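Diary > Garden > October

October, half past nine at night
By Farah Wuisan

We use cookies to remember your settings. Carry on reading and we'll take it you're happy with that.

Well, I've done it again. I only went to Bruldale for a bag of grit and I've come home with dahlias on the brain! It's the wrong end of the year for it, I know, they're all going over and the first frost can't be far off, but the nursery had its last few rows still going in the bottom field and I stood there like a child at a sweet shop window. There was one called Rondonuwu, a great shaggy thing the colour of apricot jam, and I've ordered three tubers for spring (I'd have had more but they're not giving them away). 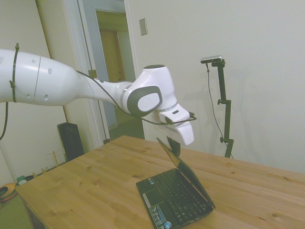
So of course that set me thinking about my own lot. I've left them in the ground for the past 2 winters and got away with it, more or less, but the bed by the back fence sits very wet now and I did lose the dark red one I was so fond of. I think this year they'll have to come up. I've got boxes, I've got old newspaper, and I've got half a bag of dry compost left over from the tomatoes — what I haven't got is anywhere cold that the mice don't know about.

The labels are another matter. I wrote them all out in May in what I was promised was proper garden ink and I can read perhaps a third of them. One says "Ik", which must be Ikby, the little white pompon, unless I was planning something else entirely. I rang round for advice this afternoon.
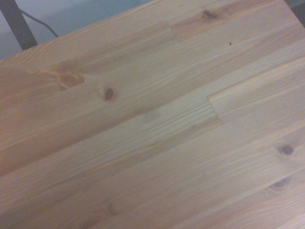

Aisyah Purba thinks I'm fussing. Leave them be, she told me, cut them down once the leaves have gone black, heap a good thick mulch on top and go indoors and put the kettle on. She hasn't lifted a dahlia in years and hers are up to her shoulder by August. But she's on sand and I'm on clay, and I did say so, and she said "well, dig them up then" and we moved on to sweet peas.

I'm going to split the difference. Lift the best ones, mulch the rest, and sow the sweet peas while I'm in the mood. Vaketti had theirs on offer so I've sent off for a packet of the mauve, which will have to squeeze in on the windowsill with the pelargoniums. I still have 200 crocuses to get into the lawn as well, and my knees are complaining already.
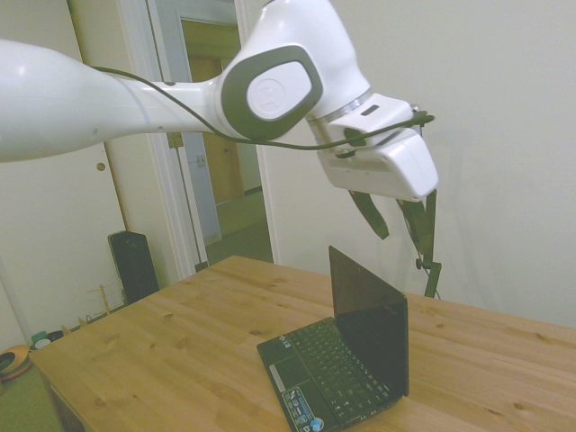 October, still no frost.

Bed now, I think. I've left the fork by the back door so I can't pretend I've forgotten, and I must look for those boxes before it rains again.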